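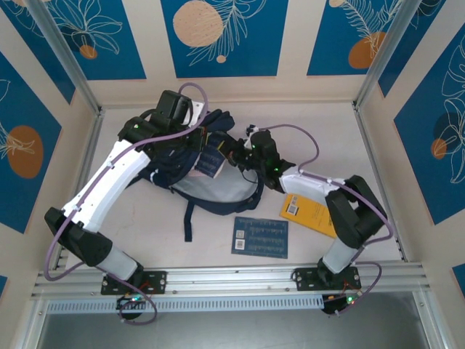 Two-arm cell, book at the backpack opening. Botanical panels on three sides.

Jatholm Bimanual Packing Kit – soft bag edition
By Intan Yeoh, March
5 min read
Print this page | E-mail this page

Quick version. The Jatholm kit is the hardware plus the training recipe from our soft bag study. Two arms, a walled table, wrist cameras, one policy that drives both arms together. Sold as a set. You can buy the arms alone from Caston but then you don't get the recipe, and the recipe is where the result is.

What the method does

Most two-arm packing work gives each arm its own job. One holds, one moves. Fine for boxes. Bags sag, the opening closes up, the holding arm is suddenly in the wrong spot and the other one keeps going regardless. We call our fix shared-mouth training. Both arms predict the same thing at every step – where the opening of the bag is going to be a moment from now – and each plans from that. No leader, no follower. Either arm can let go of the rim and help with the item.

Training set is 900 demonstrations, all teleoperated. Books, wrapped packets, flat stuff mostly. Bag position changed between runs, strap position too.

Result

Full recipe finished over 700 of the demo-length test runs without a reset. Leader/follower baseline, same arms, same data, did clearly worse once the bag was on its side. On a bag lying flat and wide open the two are close, so if that is all you pack, save your money. Plots are in the Hillinix write-up that ships with the kit.

Where it still fails: a strap caught under the item, and very thin items that slide back out when the fingers open. Working on the secnd one.
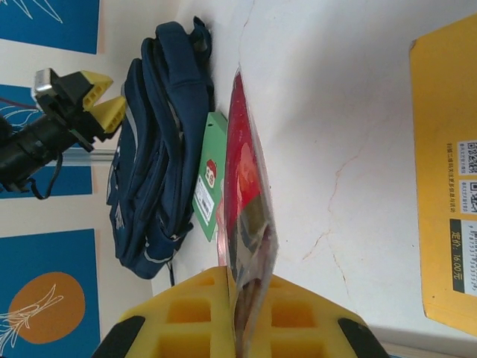
Can I use the recipe with a bag that has a drawstring instead of a zipper?
It will run, but the released weights were trained on zippered bags only, so plan on collecting 30 or more demonstrations of your own and fine-tuning first.

Fingers

Lattice fingers are standard on the wrist mounts. The pockets let the finger give a little when it closes on something flat. Plastic wrap was the hard case with our old solid fingers – too slippery, too much squeeze needed. Lattice ones can be swapped wtihout recalibrating the arm. Do recheck the wrist view after, a small shift there hurts more than you'd think.

In the set

– two arms with mounting plates
– front rail and corner posts
– wall panels, printed
– wrist cameras and one fixed camera
– lattice fingers, plus 5 spare pairs
– weights, training code, demonstration data

Not included: workstation, bags, items to pack.

Setup notes

Bolt the front rail first, then plates, then walls. Keep the walls on during collection AND testing. We tried pulling them off for testing and the numbers dropped. The Zürcher controller needs its own outlet. Route the cables along the forearm with slack at the elbow, clips are in the small bag.

Orders go through the Jatholm desk. Ask for the soft bag edition by name, the older rigid box kit has a nearly identical part number and people keep getting the wrong one.

Print this page | E-mail this page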